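Fusia G8 Gripper Evaluation Kit

Grippers > Two-finger and hybrid > Evaluation kits

Product code: FUSIA-G8-EVAL
Supplied by Ustari, Iltdale
Availability: built to order, next batch ships in May

Overview

The Fusia G8 evaluation kit is for teams choosing an end effector for mixed-item bin picking. It contains one gripper body, interchangeable fingers, the air-side hardware, and a test procedure that can be run on an existing arm without changes to the cell controller. The kit is the same hardware as the production G8. Parts bought later fit the evaluation unit.

The kit is sold for comparison work. Most customers run it against the gripper they already own, using their own items, and keep the one with the better pick rate. The procedure below is written for that use.

What is in the kit

G8 gripper body
Finger set A, rigid
Finger set B, compliant
Adapter plate (state the arm model when ordering)
Valve block with push-in fittings
Hose set, 2 m
Signal cable, 5 m
Hex keys and spare screws
Nghiêm logging software, single-seat license

Not included: compressor, bins, camera, mounting clamps.

Specifications

Actuation: pneumatic, double acting
Supply pressure: 5 to 7 bar, filtered and dry
Finger positions sensed: 2 (open, closed)
Control signals: 24 V digital, PNP or NPN, set by switch
Finger change: one screw per finger
Repeatability and grip force curves: see data sheet

Mounting and hose routing

Fit the adapter plate to the flange before attaching the gripper body. Tighten in a cross pattern. Hoses and cables should follow the outside of the last two joints with enough slack for full wrist rotation. Too little slack pulls the fittings sideways and causes slow leaks. Too much will catch on the bin rim when the arm goes in near a wall.

After mounting, enter the tool center point for the finger set in use. Sets A and B differ in length, and the value must be changed with the fingers. A wrong value on a shallow bin will drive the fingertips into the floor.

Test items

Use items from your own process where possible. If these are not ready, a household set gives a fair first result. It should cover different shapes and surfaces: something with bristles, something tapered and smooth, and something irregular with parts that stick out. Identical cartons give high numbers with almost any gripper and are a poor basis for a purchase.

Group the items against one side of the bin for the clutter runs. The gripper then has to enter beside one item to reach another, and the bin wall limits the approach angle. Spread them out for the open runs. Record the two conditions separately.
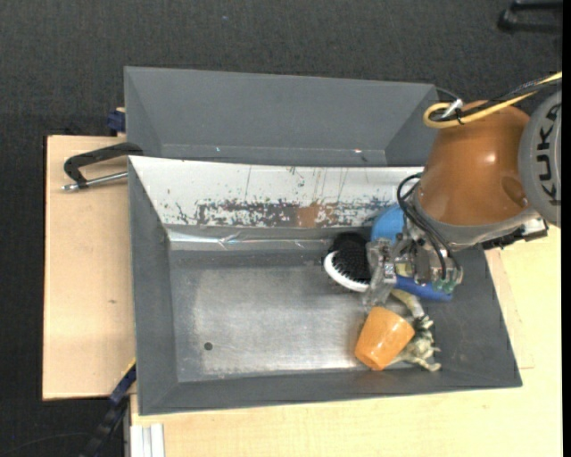
Test procedure

1. Clamp the bins to the table. A bin that shifts during a run invalidates the camera calibration.

2. Fix the camera so that it sees the whole bin floor. Shiny floors and tape reflect overhead light and may produce false depth readings. Move the light first, then adjust exposure.

3. Start the Nghiêm logger and enter the finger set, supply pressure and item list.

4. Run 8 cycles per item in the open layout. One cycle is approach, close, lift, hold, and transfer to the second bin.

5. Repeat in the clutter layout. Reset the items by hand to the same positions between cycles.

6. Change to the other finger set, update the tool center point, and repeat steps 4 and 5.

7. Remove the G8, fit the comparison gripper, and run the same sequence at the same arm speed.

Score a pick as failed if the item drops before release or if a second item leaves the bin with it. The logger stores both failure types under separate codes.

Known limits

Flat items thinner than 2 mm are outside the range of both finger sets. Compliant fingers lose accuracy at the tip under side load and should not be used for insertion tasks. The gripper body is not sealed against washdown.

Related parts

G8 finger set B, replacement pair
G8 valve block
Adapter plate, blank
Nghiêm logging software, additional seat

Ordering

Quotes are issued by the Ustari sales desk in Iltdale. Include the arm model, flange pattern and controller type with the request. Evaluation kits may be returned within 8 weeks if all parts are present and the fingers have not been machined.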